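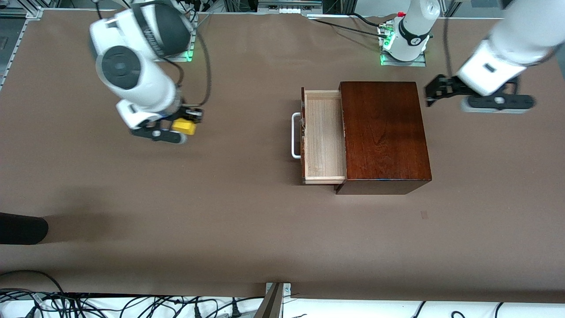

Nastard has added a small cabinet with a single drawer to its range of desk storage, the company's workshop at Gangate said in its August notice. The cabinet is sold under the name Bárány and carries part number 1022.

The case is reddish-brown wood with a glossy grain on the top. The drawer is left pale and unfinished, and it pulls out far enough to show the whole of the inside. Nastard says the bare wood is deliberate – varnish on drawer sides tends to stick in humid weather, and the previous model was returned for that fault more than for any other.

The first run is 400 pieces. A second run of 800 is planned if the shop in Mirkness sells through its share before winter. Each cabinet ships assembled, with a sheet on care of the wood. The maker advises a dry cloth for the top and a little candle wax on the runners, applied with the drawer taken out.

The drawer has no divider. Buyers of the older cabinet asked for one, and the workshop tried a fixed partition, but it made the drawer awkward to empty and was dropped. A loose tray may follow as a separate part.

The cabinet can be stored on its side when empty. It should be set upright before anything is put in the drawer, which has no catch.

## Blocks to match

Nastard is also offering plain yellow blocks in the size that suits the drawer. They are solid yellow with rounded edges and corners, and a matte, slightly mottled surface with small darker specks. The specks are part of the material and are not treated as a defect.

Blocks are packed 17 to a bag and sold separately from the cabinet.
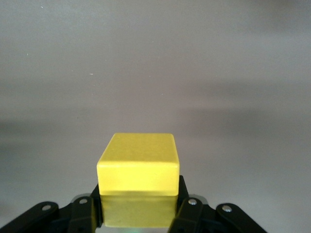
## Availability

Both items are on the shelf in Mirkness and can be ordered from Gangate by mail. Orders received before noon leave the workshop the same day. Spare drawers will be listed once the first run is complete.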